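桌面清洁机械臂项目 阶段进展报告（五月）

报送：Vermeulen 基金 项目管理处
提交：Prikach 工作组，Steltdale 实验点

一、先说结论

这个阶段我们原计划交的是“擦拭成功率提升”的成绩单，结果交上来的主要是一份故障分析。听起来有点扫兴，但组里的人其实都挺兴奋的：五月中旬那次停机把一个藏了很久的问题翻了出来，而且我们抓到了完整的力和位置数据，能从头到尾复盘。过去几个月里零零碎碎的“布擦歪了”“杯子被蹭了一下”“今天手感不对”，有相当一部分现在有了同一个解释。

简单讲，出过的事情是这样的：机械臂夹着抹布下压擦拭时，抹布在指间滑了一截，控制程序没有察觉，仍然按照原先的布面位置继续往下走，指尖隔着很薄的一层布顶到了桌面，接触力冲过了上限，触发保护性停机。停机之后的回撤动作又走错了方向，手臂朝着杯子那一侧抬起，把装着咖啡的纸杯碰倒了。没有人受伤，手臂本体没有损坏，桌面留下一道浅划痕，控制柜上方的线缆护套沾了咖啡，已经更换。

按照资助协议的安全条款，这属于需要书面说明的事件。下面写得比平时长，希望管理处的同事能看得明白，也希望同样在做柔性物体抓取的兄弟项目能用得上。

二、本阶段的工作背景

给没有看过上一份报告的同事补几句。我们做的是桌面液体清理：桌上有一小滩洒出来的饮料，旁边有杯子，机械臂夹着一块折好的布过去把液体擦掉，杯子不能碰倒。任务看着小，难点却很集中。布是软的，每次折出来的厚度都不一样；液体是半透明的，边缘颜色深、中间颜色浅，识别出来的轮廓经常只有半圈；杯子里还有东西，重心高，碰一下就可能倒。

四月份之前，我们用清水加食用色素做测试，背景干净，识别很顺利。进入这个阶段后换成了真的奶咖。换的理由很朴素：将来在茶水间、会议室里遇到的就是这个。换完之后难度立刻上了一个台阶，奶咖比色素水黏，干了以后会留一圈印子，布吸了奶咖之后摩擦特性也跟着变。后面会看到，这一点正好和故障有关。

三、事件经过

事件发生在下午三点多，当天的常规测试已经跑了一多半。以下按日志整理。

机械臂完成抓布，视觉模块给出液体轮廓，规划器生成擦拭路径，到这里一切正常。下压阶段，末端开始接触桌面，法向力按照预期缓慢上升。接着法向力出现了一个小小的回落，随后又迅速上升。当时的程序把这个回落当成了“布被压实”，于是追加了下压量。现在我们知道，那个回落是布从指间滑出的瞬间：支撑厚度突然变薄，力先掉下来，再往下走就直接顶到了硬桌面。

接触力达到上限，控制器进入保护性停机，手臂原地锁住。这一步动作正确，反应也快。如果事情停在这里，它就只是一次普通的停机，恢复一下就能继续。

问题出在后面。操作人员按照流程确认现场、解除停机，选择了“自动回撤”。自动回撤的逻辑是沿着最近一段轨迹倒着走，再抬高到安全高度。可是停机时缓存里的轨迹没有写完整，倒放的起点落在了擦拭路径的另一端，也就是靠近杯子的那一侧。手臂于是先横移、后抬高，横移的时候腕部侧面的支架碰到了杯子，杯子倒了，咖啡流了小半张桌面。操作人员随即按下急停。

从异常出现到急停，整个过程很短。操作人员的处置完全符合当时的规程，我们复盘后也认为换谁来都会做同样的选择。要改的是规程和程序。

四、原因分析

我们把原因分成两个，一个是引子，一个是真正让后果扩大的。

（一）布的滑移没有被检测到

现有的抓取判断只看手指开度：手指合到某个范围内，就认为布还夹着。对硬物来说这个办法够用，对布就不行了。布滑出去一截，指间仍然有一层，开度变化极小，淹没在噪声里。

事后我们做了一组专门的复现测试，共40次下压，一半用干布，一半用预先吸了奶咖的布，其他条件保持一致。干布没有一次明显滑移。吸了奶咖的布出现滑移的有2次，力曲线的形状和事件当天几乎一样：先小幅回落，再陡升。看到第二条曲线和事件曲线叠在一起的时候，实验室里真的有人鼓掌，找了这么久的东西终于肯露面了！

需要老实交代的是，2次的样本太小，我们不能据此给出滑移概率，也不能断定奶咖就是唯一因素。布的折法、夹持位置离折边的远近、手指表面的清洁程度，都可能掺在里面。下个阶段会把这些变量拆开做。

顺带一提，翻旧日志时我们发现，四月底有几次被记为“擦拭偏移”的失败，力曲线里也有类似的小回落，只是幅度不够，没有触发停机。当时大家都以为是视觉定位的误差，还为此重新标定过一遍相机，白忙了一场。不过标定本身做得更细了，也算有收获。

（二）停机后的自动回撤依赖不完整的轨迹缓存

这一条更严重。保护性停机触发时，运动线程立刻中断，轨迹缓存的写入却在另一个线程里，两者没有同步。大多数情况下缓存写得及时，回撤路径没有问题；碰上写入恰好滞后，倒放的起点就是错的。

更要紧的是，回撤动作当时没有经过避碰检查。设计之初的想法是，既然来的时候这条路是通的，原路返回当然也是通的。这个假设在轨迹完整时成立，轨迹一旦缺损就不成立了。另外，避碰模型里腕部只画了手臂和夹爪的轮廓，侧面伸出来的相机支架是后来加装的，模型一直没有更新。也就是说，就算当时做了避碰检查，那个支架也可能仍旧会碰到杯子。

这是我们自己的疏漏。加装支架时填写过硬件变更单，但变更单没有关联到碰撞模型的更新，两边各走各的。

五、已经采取的措施

事件之后，设备停用了大约2周，期间完成了下列工作。

1. 回撤逻辑重写。停机解除后不再倒放轨迹，改为先沿工具轴方向缓慢竖直抬升，抬到安全高度以后重新规划。抬升速度限制在很低的水平，操作人员要持续按住使能键才会动作，松手即停。

2. 所有自动动作都经过避碰检查，回撤也不例外。杯子在模型里外扩了一圈余量，余量大小还在调，目前偏保守，手臂有时候会绕远路，看着像在礼让行人，效率低一些，我们可以接受。

3. 碰撞模型补上了腕部支架、相机和外露线缆。线缆是弯的，形状会变，暂时用一个偏大的包络体代替。

4. 增加滑移检测。判断依据是下压阶段法向力的短时回落，一旦出现就中止下压，松力抬起，重新确认布的位置。这部分用了 Brititz 力信号处理模块，接入比预想的顺利，当天下午就看到了能用的曲线。

5. 变更流程打通。今后末端任何加装或拆除，变更单必须附上碰撞模型的更新记录，否则设备不予上电。

6. 操作规程修订。停机后先由人把杯子等易倾倒物品移开，再解除停机。这条以前写的是“视情况”，现在改成“必须”。新规程已经打印出来贴在控制柜门上，全组都签过字。

六、措施的验证情况

恢复运行分两步走。第一步用空杯和干布，只验证回撤。我们人为制造保护性停机，包括在轨迹缓存写入滞后的条件下触发，手臂都按新的逻辑竖直抬起，没有出现横移。软件组还写了一个小工具，可以故意把缓存弄坏成各种样子，玩得不亦乐乎，也确实又找到一处边界情况：缓存为空时程序会短暂报错，虽然不会产生动作，但提示信息容易误导人，已经修好。

第二步恢复真实条件，杯里有奶咖，桌上有洒出来的一小滩。到本报告截稿时，这一步刚刚开始，滑移检测还处在调阈值的阶段。阈值定低了，布面正常的起伏也会触发中止，手臂抬起来又放下去，来回好几趟；定高了，又怕漏掉真正的滑移。现在倾向于宁可误报。误报多的坏处只是慢，我们愿意先慢着。

尚未验证的内容也列在这里：湿布长时间使用后检测是否仍然有效；不同材质的布是否需要不同阈值；杯子贴着液体边缘放置时，外扩余量会不会让规划器找不到路径。最后一项我们估计会遇到麻烦，已经在考虑让手臂换一个方向接近。

七、对进度和经费的影响

进度方面，原定本阶段完成的“多种液体擦拭”顺延到下个阶段，“双杯场景”也随之后移。最终交付时间目前不需要调整，前提是滑移检测的阈值工作能在六月内收尾。如果收不了尾，我们会在下一份报告之前提前告知管理处，不会拖到期末。

经费方面，本次事件的直接支出是线缆护套和一块桌面修补材料，金额很小，已在耗材科目内消化。力信号处理模块的授权费原先列在下个阶段，现提前使用，总额不变。没有追加申请。

人力方面，软件组本阶段的大部分时间投在了回撤逻辑和故障复现上，视觉部分的论文写作因此放慢。组里对此没有异议，大家觉得力信号这条线更值得先挖。

八、收获与想法

做机器人的人都知道，柔性物体难缠，可是“难缠”两个字在文献里常常就一笔带过了。这次我们手里有了一条很清楚的曲线，能指着某一个时刻说，布就是在这里开始滑的。对组里刚入门的同学来说，这比看十篇综述都来劲。有位同学已经开始琢磨，能不能不等滑移发生，在抓布的时候就根据布的厚度和含水量预测它会不会滑。想法还很粗，但我们打算给他留一点机时试试看。

另一个收获是对“恢复动作”的重新认识。我们在正常动作上花了大量心思，规划、避碰、力控样样齐全，停机之后的那几步却长期没有人细看。现在组里的设计评审多了一个固定环节：每提出一个新动作，先讲它中断以后怎么办。头两次评审开得特别久，吵得也挺热闹，后来大家就顺手了。

我们还整理了一份脱敏的事件数据，包含力、关节位置和状态机切换记录，计划在管理处同意后分享给同一资助方向下的其他项目。希望能收到别家的类似数据，尤其是用其他夹爪、其他布料的。

九、下一阶段安排

六月上旬：完成滑移检测阈值标定，湿布与干布分开统计。
六月中旬：拆分变量测试，依次考察折法、夹持位置、手指表面状态。
六月下旬：恢复多种液体擦拭，先做奶咖和茶，再做果汁。
同期：碰撞模型中的线缆包络体改进；杯子外扩余量的自动调整。

需要管理处支持的事项有2项。第一，请确认修订后的操作规程是否满足协议安全条款，如有格式要求，请发给我们模板。第二，请就事件数据的分享范围给出意见，最好能在六月上旬答复，我们好安排整理。

也欢迎管理处的同事来 Steltdale 实验点看现场。隔着护栏看手臂一点一点把布压下去，屏幕上力曲线同步往上爬，比看报告有意思多了。

十、附图 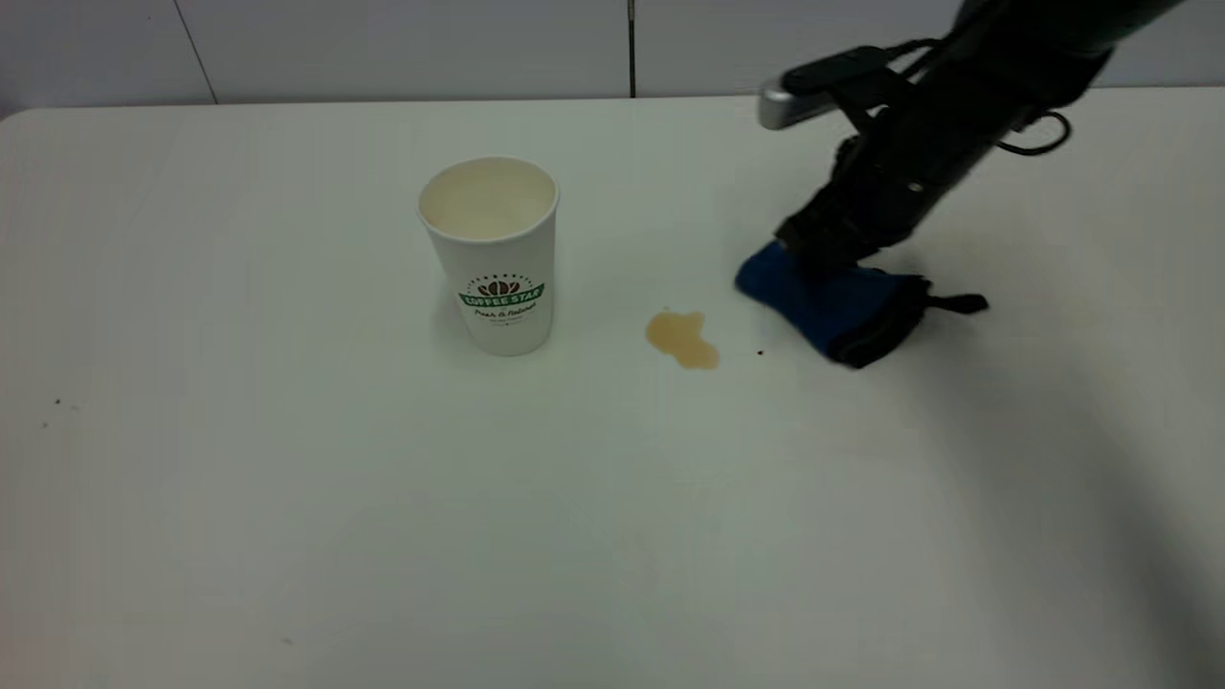
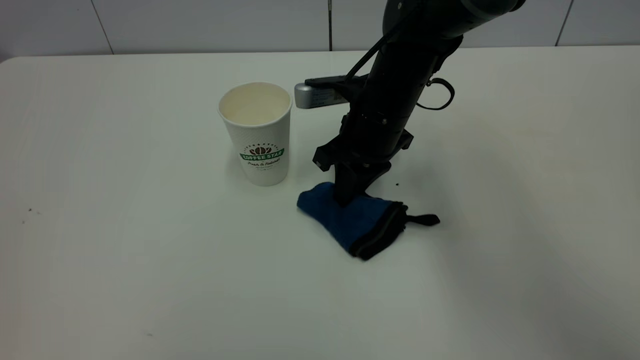 附图 奶咖擦拭工位：纸杯、折叠蓝布与机械臂末端，腕部侧面为第四节所述支架。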